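2025年2月15日

**旧小区厨房台面翻新补贴开始受理，每户最高可报575元**

城东片区的旧厨房台面更换补贴即日起接受申请，首批覆盖2个小区，共177户。补贴由片区更新办公室发放，建材商Vollex负责供应台面板材，安装由本地装修公司Omari承接。住户也可以自行找施工队，但须提供正规发票和施工前后的照片，否则不予报销。

片区更新办公室的通知写明，补贴只针对台面本身，包括板材、切割、磨边和旧台面的拆除清运。橱柜柜体、水槽、龙头和灶具不在范围之内。每户最高补贴575元，费用低于这一数额的按实际支出报销，超出部分由住户承担。同一套住房只能申请一次，房屋出租的，由产权人提出申请，租户可以凭书面委托代办。

首批入选的两个小区建成时间较早，厨房多为原始装修。去年10月，更新办公室上门登记时收到的意见中，反映最集中的是台面接缝渗水和边角开裂，其次是台面高度不合适。有住户提出，水从接缝流进柜体，板材泡胀以后柜门关不上，单换柜门解决不了问题。此次补贴方案在这些意见的基础上拟定，征求意见期间又作了一处修改，把旧台面的清运费也列了进来。

可选板材分为人造石英石、天然大理石和不锈钢三类。石英石价格居中，颜色选择较多，交货也最快。大理石花纹自然，但怕酸，醋、柠檬汁和部分除垢剂洒在上面应尽快擦掉，安装后还需要定期做防护。不锈钢耐热、容易清理，缺点是容易留下划痕，放锅碗时声音较大。三类板材的补贴上限相同，住户选定后不能中途更换类别，颜色可以在下单前调整一次。

Vollex在小区活动室设有样板展示，住户可以现场查看厚度、边型和颜色。样板上标注的价格已包含测量和运输，不含开孔。水槽孔和灶具孔按个收费，价目表贴在展示区入口处。需要加装后挡水条的，应在测量时一并提出，安装完成后再加要另收上门费。

施工方面，Omari要求住户在安装前一天清空台面和下方柜体，关闭厨房水阀。单户拆装一般在一天内完成，打胶后需静置，当晚不宜用水。楼道较窄的单元，长度较大的台面要分段运送，接缝位置由测量人员和住户商定后写入安装单。

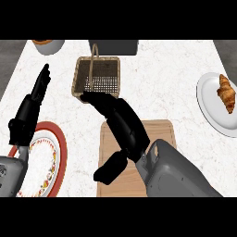
浅色台面是登记阶段询问较多的一类。展示区工作人员提醒，白色和浅灰色石材容易看出茶渍、酱油渍，平时用中性清洁剂和软布擦拭即可，不要使用钢丝球。热锅不要直接放在石材上，应垫隔热垫。接缝处的胶条发黄或脱开时，可以联系原安装单位重新打胶，质保期为2年，人为磕碰造成的缺口不在质保之内。

申请人需携带身份证、房屋产权证明和银行卡复印件，到小区服务站填写登记表。材料齐全的当场受理，审核结果以短信通知。补贴款在验收合格后转入申请人账户，不发放现金。验收时由工作人员查看台面平整度、接缝和水槽周边密封情况，不合格的由施工方返工后再验。

更新办公室表示，第二批小区名单尚未确定，将视首批完成情况另行公布。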